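Table top finish still marks after 3 coats

Duangjai Onsri
I have put three coats of Valla hardwax on a large brown table top. Cups still leave pale rings. Sanded to 240 beforehand. Do I need a fourth coat or a different product?

Ewan Tautahi
Pale rings mean moisture is getting into the finish. Thick coats of wax oil stay soft underneath. Leave it until Thursday, then rub back with 324 grit and apply one thin coat. Wipe off the excess after 2 minutes.

A smooth brown surface shows rings more than a pale one.
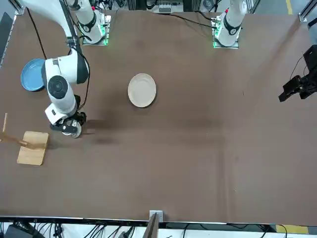
Chantharasri
Had the same. Used coasters.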